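Podora Halts Gripper Software Update After Fault in Simulation Testing

OSTELWOOD – Podora has withdrawn version 2 of the gripper control software for its household robot arms after a fault found in simulation caused the fingers to open without a command.

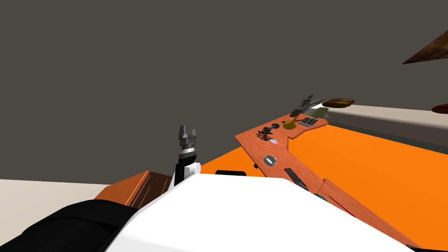
Flilbridge asked on the day of the notice whether any arm already in use could drop something on a person, and said its own sites would keep their arms switched off until it had an answer in writing. Podora has replied that the fault is present only in version 2, which was never sent to customers. Arms running the earlier software are not affected and may be used as normal.

The fault was found in April during a planned set of 199 simulated desk-clearing runs. In each run, the arm is told to pick up one item from a cluttered desk, lift it, and hold it until a release command is given. In 188 runs the item was held as required. In the other 11 the gripper opened during the lift and the item fell. No release command was logged in any of those 11 runs.

No physical robot was involved and there were no injuries.

Podora's engineers traced the fault to the way the new software handles wrist rotation. When the wrist turned past 90 degrees while the gripper was closed, the grip force value could be reset to zero. The fingers then returned to their resting position, which is open. The reset did not trigger an alarm, and the run continued as if the item were still in hand. In several runs the arm went on to complete its placing motion with nothing in the gripper.

The missing alarm is being treated as a separate defect. The software is supposed to compare finger position with the expected width of the item at all times during a lift. In version 2 that check was made once, when the grip closed, and was not repeated.

Podora has taken the following steps:

Version 2 has been removed from the download server and the release date has been withdrawn.

The grip force value is now stored separately from the wrist position data.

The finger position check will run throughout every lift. If it fails, the arm will stop and sound an alert.

The full set of 199 runs will be repeated, with added runs in which the wrist is turned in both directions under load.

Kikuchi, which supplies the wrist joint, has reviewed the test logs at Podora's request. Its review found that the joint model behaved within its stated limits in all of the runs. No change to the joint hardware is planned.

The simulation is used to test software before it is loaded onto an arm. It does not reproduce every condition in a home, and passing it is not enough for a release. Once the repeat runs are complete, the corrected software will move to bench testing at the Ostelwood site with padded test items and a closed guard. Podora will not set a new release date until the bench results have been reviewed.

Customers do not need to take any action. Testing partners who received an early copy of version 2 should not install it. Partners who have already loaded it in simulation should delete it and keep their logs, including logs from runs that finished normally, and send them to the Podora safety desk.

A further notice will be issued when bench testing is finished.

About Podora

Podora develops robot arms and control software for household tasks. Its engineering and test site is in Ostelwood.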